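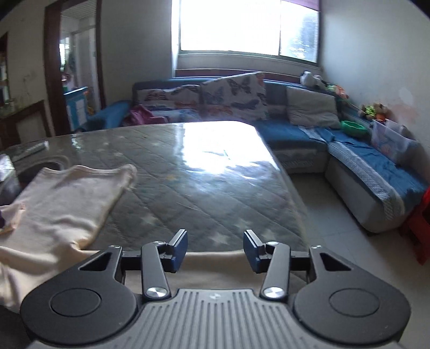 Stulent quilted table cover, grey with stars: my review after one month

I bought this cover in December for the big glass table in our living room. I looked at it many times in the Merkarau shop before I decided, because I already had two covers that I did not like. One was too thin and moved every time somebody put down a plate. The other smelled of plastic until the day I gave it away.

The Stulent is a quilted cloth with diagonal stitching and white stars. The stars are faint, and I am happy about this. Our blue sofa already has butterfly cushions on it and a good number of stuffed toys, so the room does not need another strong pattern. The grey is calm and it goes well with the floor tiles.

What I like

The thickness is right. When I put a cup on the table I do not hear the glass anymore, and my son can push his toy cars on it without making me nervous. It also lies flat. It had fold lines when it came out of the package, but they were gone after four days. I did not iron it, the label says not to.

What I like less

The surface shines more than I expected. In the afternoon there is a bright spot of light on one side of the table, and if I sit in the wrong place to read, it disturbs my eyes. If your table is close to a window, please think about this before you order.

The stitching also collects crumbs. I wipe along the diagonal lines with a damp cloth, never across them, and then it is fine — but it takes longer than wiping a smooth cover.

Size and price

The shop had two sizes and I took the bigger one. I paid 129 for it. The Virk cover costs 80, and my sister has that one, but it has no quilting and feels more like paper to me.

Would I buy it again? Yes, for this table. For the kitchen I would choose something smooth that is easier to wipe.

4 stars from 5. Written January 5, 2022.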